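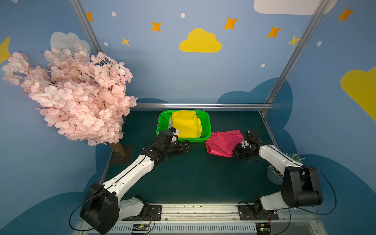

Prunlow pair on the cloth task, right gripper on the red one, left one over by the basket.

Fri 14 April

Third day with the Prunlow kit and I'm finally writing things down properly, sorry Afiq, I know you asked on the first morning. Mostly for us, but Deisy wants something she can lift bits out of for the Nenport lot, so I'll try to keep the grumbling in one place.

Price first. Sukunar's quote is £1,368 for the starter pair: two arms, the two controller boards, power supplies and a year of their Huanca software. The rail and the table aren't in it. We had those already, but Nenport won't, and the quote is a bit coy on that point (it's in the small print under "mounting"). Delivery isn't in it either.

Putting it together was nicer than I'd feared! The base plates bolt straight to the slotted rail and I had both arms up before lunch, which includes the twenty minutes I lost looking for the right hex key. The booklet is fine until the wiring page, where the drawing shows the board the other way up from how you'd naturally fix it. Afiq spotted that before I powered anything. Please whoever does the next one, check the connector against the printed label on the lead and ignore the drawing.

Reach. The leaflet says 715 mm from the shoulder. I measured 665 to the point where I'd still trust it to pick something up. Past that it'll get there but the wrist is so stretched out that it can't come down on the cloth at a decent angle, and it starts to shiver. I've written to Sukunar to ask how they measure theirs. My guess is fingertip, arm dead straight, but I'll wait for the answer before I put that in anything official. For our table it doesn't matter much, the basket is at the back and both arms manage it.

Grippers: good on anything with a fold or a bunched bit to pinch. Poor on flat cloth. If it's lying dead smooth the fingers just skate over it, and the only thing that helped was coming in slower and lower than the Huanca default, nearly scraping the table. Deisy stuck a scrap of rubber sheet on the fingertips yesterday afternoon and that made a real difference, so could we order some proper pads? I don't want to hand the loan kit back with my glue all over it either.
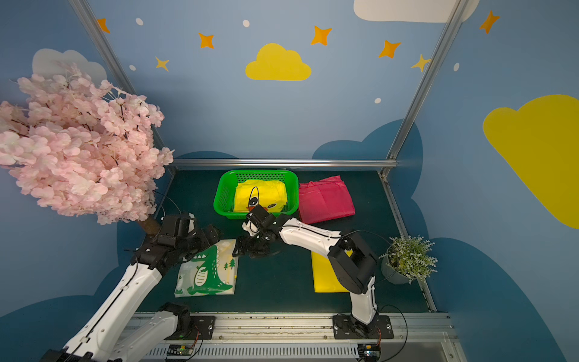 Teaching it by hand is the part Sukunar push hardest in the sales stuff, and it's the part I like best. You put the arm in teach mode, walk it through the job, save, play it back. No typing. I had a passable "pick up, carry, let go" in one sitting. Where it gets fiddly is doing both arms together, because Huanca records them as separate tracks and you line them up afterwards on a timeline, and my timing is rubbish. With the left gripper over a corner of the crocodile cloth and the right one reaching for the front of the basket there isn't a lot of room between them, and that's the layout I'd use to test any new routine, seeing as it makes you think about who moves first. The cloth itself is a good one for this, by the way, big print, easy to tell if you've put it down the wrong way round.

I did have one proper bump. My fault, I'd dragged the right-hand track a touch too early. Both arms stopped by themselves and Huanca put up a message that only said "joint fault", no joint number. Power off, power on, home both, carry on. No damage I can find. But a joint number, please, Sukunar!

Support has been decent so far. I've sent them four emails and had a real answer to all but the reach one, which only went this morning.

Things still to do before the loan runs out:
Long run, same routine on repeat, write down how warm the shoulder housings get
Tidy the cables, they loop a bit too freely near the rail for my liking
Try the yellow cloth from flat with the rubber on and with it off
Ask whether the Huanca licence can be shared between two benches
Deisy to find out if the price holds until September, as Nenport can't order before then

Where I've got to: I'd buy it for us. For Nenport I'd say yes if somebody sorts out the rail for them and they get Afiq for a morning. Afiq, I've volunteered you, shout if that's a problem. The marked-up wiring page is in the blue folder.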